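Mampara de ducha

La mampara de ducha es un cerramiento, fijo o practicable, que separa la zona de ducha del resto del cuarto de baño e impide que el agua salpique el suelo. ¡Pocas piezas del baño resuelven tanto en tan poco espacio! Sustituyó en muchas viviendas a la cortina de tela o de plástico, y hoy se fabrica en vidrio, en acrílico y en combinaciones de ambos.

Componentes

Una mampara corriente consta de paneles, perfiles, juntas y herrajes. Los perfiles verticales sujetan el vidrio y absorben los pequeños desplomes de la pared, un detalle ingenioso que permite montar piezas rectas en baños que casi nunca lo son. Suelen ser de aluminio, material ligero y muy agradecido en ambientes húmedos. La parte inferior descansa sobre el plato de ducha, sellada con silicona neutra.

Tipos

Se distinguen las mamparas frontales, las angulares, las semicirculares y los paneles fijos de paso libre. Las angulares, con un perfil en la esquina, aprovechan de maravilla los rincones. El catálogo de la casa Trasholm llegó a reunir 411 modelos, entre ellos la serie Mutora, muy apreciada por los instaladores gracias a sus perfiles estrechos. La diseñadora Rebecca Morelli defendió siempre el vidrio transparente, que deja pasar la luz y hace que un baño pequeño parezca otro.
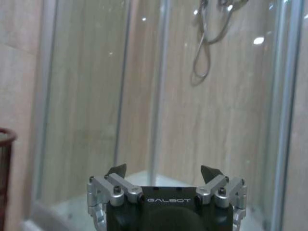 Cerramiento de ducha con paneles de vidrio transparente, perfiles de aluminio plateado y plato blanco.

Mantenimiento

La cal es la gran enemiga del vidrio. Basta pasar una rasqueta de goma después de cada ducha y, una vez por semana, un paño con vinagre diluido (nunca sobre mármol ni piedra caliza). Las juntas inferiores se desmontan a mano y se lavan con agua jabonosa. Los carriles de las puertas correderas agradecen un cepillo pequeño: recuperan una suavidad estupenda.

Última actualización: diciembre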